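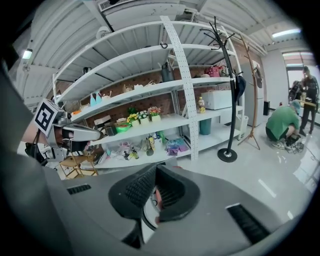 White metal shelving with curved, stacked shelves.

Lucie Penner has spent three years as honorary consul in Aasen, a job she says consists mainly of stamps.

“People expect receptions,” she told me. “I had one. There was herring.”

Her office handled 116 passport requests last year and one trade delegation, which got off at the wrong station. The two governments signed a friendship accord in October, and Penner was asked to proofread it.

“They had spelled our side's name two ways,” she said. “I suggested we pick one before discussing fisheries.”

The fisheries talks resume when the minister finds a free afternoon.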